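The night the left arm forgot how to let go

I have been wanting to write this one up for weeks, because it's my favorite kind of bug – the kind where everybody is right about their own piece and the thing still doesn't work.

Quick background for anyone new to the blog. Our little team at Banwood has two small arms sorting colored blocks into bins on a green table. Vernon Carrier looks after the hardware, Lorne Li wrote most of the motion code, and I get to run it, break it and keep the log (the best job of the three, I keep telling them). We call the sorting routine Sekarik. By January it had gone through 400 runs with nothing worse than a dropped block.

Then came run 418. The left arm picked up a wooden block, carried it over to the green bin, and stopped with its fingers shut. No alarm, no red text. After a moment it swung back out toward the middle of the table with the block still in its grip, right when the right arm was reaching in for a cube. They bumped. It wasn't hard, but it made a nasty click, and I was slow getting to the stop button. Too slow for my liking!

What I wrote in the log that evening:

Gripper told to open. Gripper reports open. Gripper not open. Arm moves on anyway.

Vernon figured it was the servo. Lorne figured it was my wiring, and I was privately sure it was Lorne's code, so we did the sensible thing and spent the next few sessions repeating the sort at different speeds.

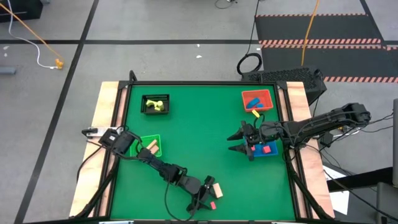 Both arms over the table, with a few wooden blocks in the green bin.

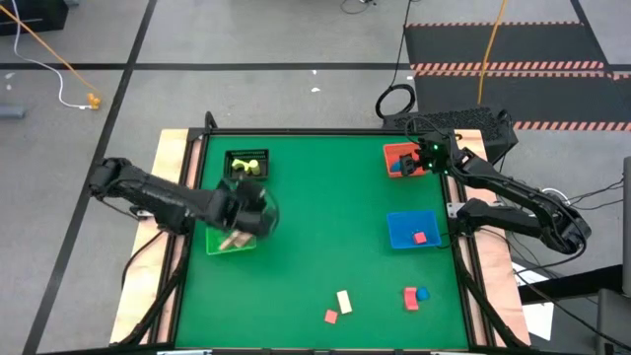
What we found

The servo was fine. Vernon swapped in a new one and we got the same stuck fingers 251 runs later, which felt like forever when you're the person putting the blocks back out every time.

The real trouble was in two places at once. First, the cable to the left gripper had a connector that could work itself a little loose when the forearm was stretched far out and then pulled back fast. You could tug on it at rest all day and it would pass. Second (and I love this part, even though it cost me my evenings), when the controller lost contact with the gripper, it didn't say so. It filled in the last command as if it were a reading. We asked for open, so it told us open. Lorne found the line in an old helper file we had brought over from the Lavoie project, where the grippers had no position feedback and that shortcut made perfect sense.

So a loose plug gave us a gripper that stayed shut, and a helpful bit of code told the arm everything was great. Carry on!

What we changed

The connector now has a locking clip, and the cable has more slack near the wrist. Lorne threw out the shortcut. If a reading is older than 100 milliseconds, both arms stop where they are and wait for a person. Both of them, not just the one with the problem – the right arm had no idea its neighbor was in trouble, and that was the part that bothered me most.

I also moved the stop button. It used to sit behind the laptop, where I had to reach around the screen to hit it. Now it's by my left hand, and I press it once at the start of every session to be sure it really cuts the motors. Vernon wants a second one on his side and he's going to get it.

We tested the new stop by pulling the gripper plug on purpose in the middle of a slow move, with everyone standing back. Both arms froze. I may have cheered. Then we did it again at full speed, and again with the other arm, and Lorne finally let me have the last of the coffee.

Still on my list: the restart. Right now, after a stop, you have to clear any held block by hand and send both arms home one at a time, and the order matters more than I'd like. Lorne has a draft of something better, and Vernon is trying a Vakex cable on the right arm to see how it holds up. I'll post the numbers when we have enough runs to trust them.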